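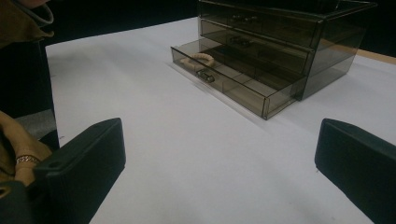
*Bottom drawer out, braided cord in its new spot.*

I have wanted one of these little drawer sets for so long! Smoky brown, see-through, three drawers stacked up, and a tiny pull on each one. It's been on my white table since Sunday and I keep walking past just to open something.

A bit of background for anyone new. My small stuff (bracelets, hair ties, ribbon ends, spare buttons, the good safety pins) has lived in a cookie tin since we moved to Dritville in March. The tin was fine when it was half full. By the end of summer I was tipping the whole thing out on the bed every time I wanted one bracelet, and then scooping it all back in with my hands, and somehow the bracelet went back in too.

So I went looking. I almost bought the Cavari stacking trays, which are lovely, but they have no fronts and I know what dust does in this apartment. Then I found this one secondhand at Fondero, the big resale place past the bus depot, for $30. It had a sticker on the side that took me most of an evening to get off. Warm water, dish soap, a soft cloth, and a lot of patience. Please don't use a scrubby sponge on acrylic, I ruined a makeup box that way years ago and I'm still sore about it.

**How I'm splitting things up**

The top drawer is for sewing bits: buttons, pins, the needle book, my one good thimble. The middle drawer is for earrings and rings, once I've matched up all the pairs (I have a scary number of singles). And the bottom drawer is for anything made of cord or string. I gave that the bottom because the drawer slides out so far and I can see the whole tray at once, which is just what you want for things that like to tangle.

The cream braided one went in first. It curls up into a loose little arc all by itself and sits right at the front, behind the pull, and it looks so pretty against the brown! I could have stopped there, to be fair. One cord, one drawer, done.

But the dividers are my favorite part. In the tin everything knotted around everything else, and I once spent an entire episode of a baking show picking a necklace chain out of some embroidery floss. Now each kind of cord gets its own compartment. My rule is that when a compartment is full, something has to leave before anything new goes in. We'll see how long I last, there's a bead sale at Sheikh Crafts next weekend and I have already made a list.

**A few things I'd pass on**

- Measure the inside of the drawers before you buy, as well as the outside. I checked the outside 4 times and forgot the inside, and my thread spools are a hair too tall. They've gone back to the tin.
- Pull the drawers straight toward you. Mine catches if I tug from one corner.
- Tinted is more forgiving than clear. You can still tell what's in there, but a messy drawer doesn't shout at you from across the room.

Next up is the ribbon, all of it, which is currently in a shoebox under the bed with the lid taped on. I'm thinking of winding it onto clothespins. If you've tried that and it creases the satin, tell me in the comments before I start!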